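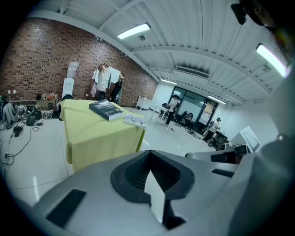

Zarmeena Khattak wrote to us the next morning that she had come for ten minutes and stayed until the lights were going off, and would we please run the hand-held gripper session again in September. We'd love to! The Ostow open day brought in up to 80 visitors, neighbors and cousins and all – far more than we'd dared hope for.

Friday, January 24, 2020. The gripper at work, with the yellow-green table and its books ahead and the brick wall behind. Adesuwa Edet gave the welcome talk, and Ifeanyi Fashola kindly answered questions right through lunch.

More from Ostow soon.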